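November, late, kettle on

Spent the evening with the equipment budget for next year, which Wiremu wants by the end of the month and which I have now written four times. Each version is shorter than the last and costs more. I'm told this is called maturity.

The facts as they stand. We own 2 hand-held grippers. Wiremu Mudgway, who has never folded a fitted sheet in his life if I'm any judge, would like us to own 6. His reasoning is that six people can then go to six houses and fold six lots of washing at once, and the laundry set will be finished before the money for it runs out. My reasoning is that six grippers means six sets of spare fingers, six chargers, six carry cases, and one of me driving around Nelalmont picking them all up again.

Pasaribu quoted first. Lovely people, very quick on email, and they've priced the fingers separately from the jaws, as if one might care to buy a hand and think about the fingertips later. Satero bundles everything but wants a service plan on top, 15 months minimum. I asked what happens in month 16 and got a brochure. Melur says the brochure was quite good.

I've put down $3000 for consumables and Wiremu circled it in red and wrote "of what?" Of fingers, mate. Of screws. Of the rubbery bits that go shiny after enough trousers. He's welcome to come along on a clothes day and watch where it goes.
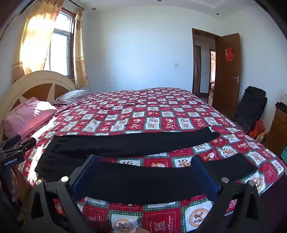
Black on black, on the dog quilt. My favourite bedspread of the whole job so far.

Black clothes deserve their own line in the budget, come to think of it. Melur Pangaribuan went through the footage after tea and reckons dark fabric on dark fabric is where we lose the most takes, because whoever's labelling can't tell where one bit ends and the next begins. Her fix is a small clip-on light for each unit. My fix is to ask people to wear more yellow. Hers is now item nine.

Then there's the matter of beds. I had a line in version two for a proper folding table, adjustable, to be carted from house to house so the height stayed the same. Cut it in version three. People don't fold at an adjustable table, they fold on the bed with the sun coming in and a pillow in the road, and if the machine is ever going to learn the job it may as well learn it there. Also the table weighed more than I do.

Cillemach rang at four to say they could lend us a unit over summer, free, provided we send it back clean and tell them everything we don't like about it. I have been preparing for that second part my entire working life. It would let me put five in the budget instead of six, and Wiremu can have his number without my signing for it. He'll say a loan isn't an asset. I'll say neither is the van, and we manage.

So version five tomorrow: three new ones, one on loan, lights for the lot, no table, service plan crossed out unless Satero can explain month 16 in a sentence. Spare fingers stay in. I'm not budging on fingers.

Must ring Pasaribu about freight before lunch. And buy milk.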